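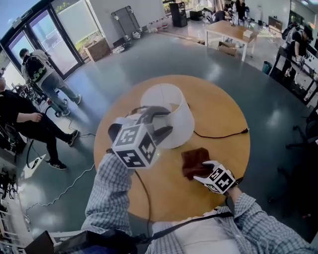

# Stonell Track 4

Stonell Track is hand-pose software for recorded manipulation tasks. It reads head-camera video, finds the fiducial cubes strapped to the wearer's hands, and writes a six-degree-of-freedom pose for each hand on every video frame. The output feeds directly into the Wuvik planner or any tool that reads plain CSV.

## What it does

- Detects cube faces separately and solves one pose per cube. A single readable face is enough for a solution; two or more reduce flip errors.
- Keeps left and right hands apart by marker ID, including when the arms cross.
- Marks gaps instead of filling them. Interpolation is a separate step and is off by default.
- Segments two-handed work, such as holding a lamp in one hand and wiping the table with the other, into one timeline per hand.

## Requirements

| Item | Value |
|---|---|
| Operating system | 64-bit Linux |
| Memory | 16 GB |
| Camera input | Calibrated, fixed focus |
| Marker IDs per license | 499 |
| Part number | 2278 |

Lens calibration must be loaded before the first run. Cube files are generated with the `cubegen` tool and must match the printed edge length. A wrong edge length scales every distance in the output and does not raise an error.

## Known limits

Glare on a marker face lowers the detection rate. Motion blur during fast wiping strokes does the same; shorten the exposure before raising the gain. Finger positions are not estimated.

## Support

Licensing: Védís Lauritsen. Integration and export formats: Povilas Šimkus. Include the log file and the calibration file with each request.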